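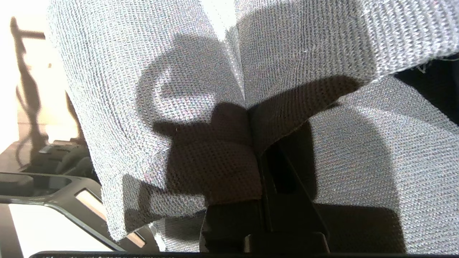
E pronto, a Angeliki Koutsoukos continua sem dizer quem apoia

Já estamos em abril e eu continuo na mesma, à espera que a nossa antiga presidente da câmara diga de uma vez quem quer ver no lugar dela. Quem mora em Arkedton sabe do que falo. Num dia aparece ao lado do Abelardo Bermúdez a elogiar as obras da marginal, no outro dá uma entrevista em que não lhe menciona o nome uma única vez (e olhem que eu li aquilo 2 vezes!).

Gosto dela, sempre gostei. Votei nela e voltava a votar. Mas esta coisa de deixar toda a gente pendurada já cansa, e quem ganha com isso é a lista da Hidness, que anda há meses a bater às portas sem fazer barulho nenhum.
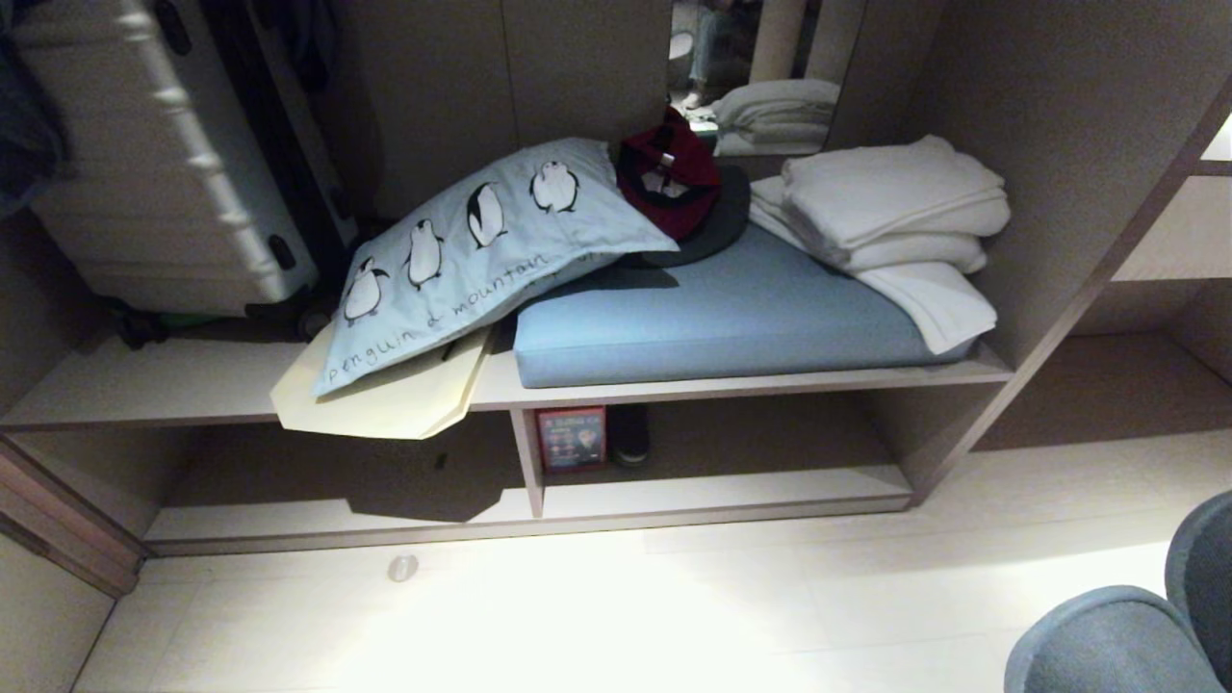
O que se ouviu em Stirneck

Fui à sessão de Stirneck com a Lu, que só queria saber do autocarro da escola. A sala leva umas 200 pessoas sentadas e estava gente de pé até ao corredor. O Abelardo falou bem, prometeu 300 lugares de estacionamento junto à estação e respondeu a quase tudo, menos à pergunta que interessava: conta ou não conta com o apoio dela? Sorriu, bebeu água e passou ao seguinte. Ficou ali um burburinho... A Lu virou-se para mim e disse "isto é um não". Eu acho que é um "ainda não", mas posso estar a ser ingénua, já me aconteceu.

O que me irrita é o resto ficar por discutir. O centro de saúde tem 5 médicos para a freguesia inteira, o mercado fecha às duas da tarde e nós aqui a decifrar silêncios, como se fosse uma novela.

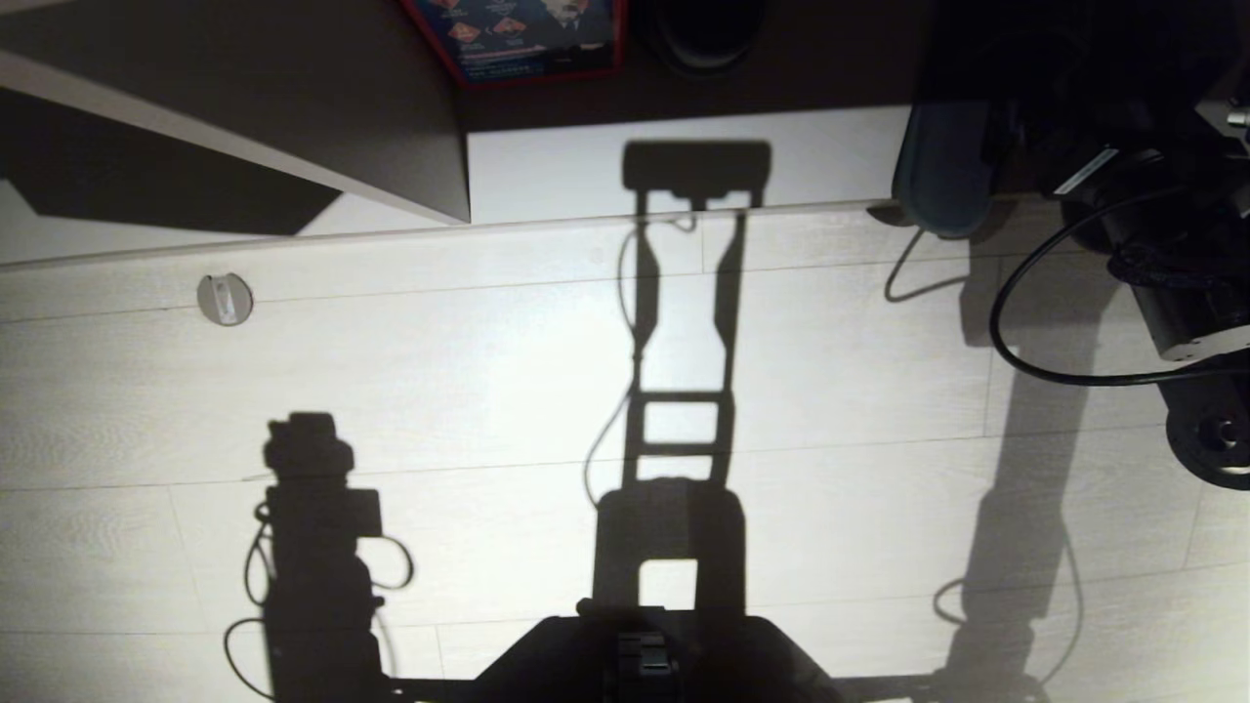

A mesa branca, com sombras bem marcadas.

Se a Angeliki quer o Abelardo, que o diga. Se prefere outra pessoa, que o diga também, ainda vamos a tempo de ouvir as ideias de quem for. Na caixa de comentários podem dar os vossos palpites, mas sem insultos, por favor, que da última vez tive de apagar metade! Amanhã à noite há nova sessão, desta vez em Arkedton, e eu lá estarei com o meu bloco de notas.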